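Subject: Re: [rornside-residents] Who speaks for us on the ferry bylaw?
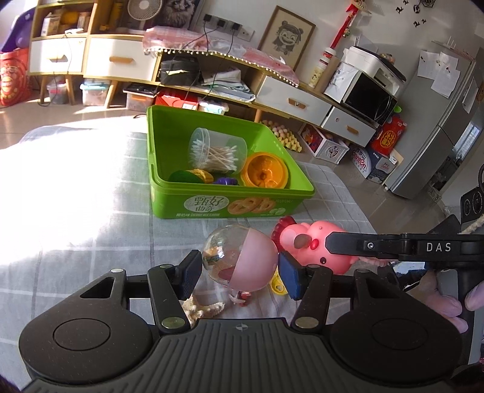

Do lobbyists have to register before they talk to Rornside councillors? Only if they are paid for it and the councillor sits on the body making the decision, so a friendly word with anyone else goes unrecorded.

I looked this up after Stijn's message, quoted below, and then lost most of an evening to the register itself. It lives on the council website under "Other", between dog fouling and lost property. The April edition has 30 entries. Eleven are from Mertens, all filed at 4.55 pm, and all giving the topic of conversation as "general".

Stijn Vandenberghe wrote:
> Does anyone know who Skelline have hired to argue for the
> new landing fee? I was told it's Mertens, but Nele thinks
> they dropped the account last year. Also, did our petition
> get to 2,843 names or 2,617? I've seen both in print.
> Stijn

It is Mertens. They did drop the account, then Kianoush Shahbazi left the clerk's office to join them and it came back within the month. All perfectly legal. The cooling-off rule covers councillors and senior officers, and a deputy clerk is, for these purposes, neither.

On the petition, both figures are right. We handed in 2,843 signatures and the clerk accepted 2,617 after striking out duplicates, people from over the river and whoever signed as the Duke of Wellington. Please use the lower one in letters. Skelline's people certainly will.

Yanti Gunawan has asked whether we should hire somebody ourselves. I got a quote: 900 a day, two days minimum, lunches extra. We have enough in the kitty for one morning, provided he walks there. My own view is that we should carry on writing to councillors by name – short letters, own words, no template – and put two of us forward for the public session. Nele has done it before and says you get three minutes and a glass of water.

If you want to speak, tell me before the agenda closes at noon. They do mean noon.

Mirjam Van Dijk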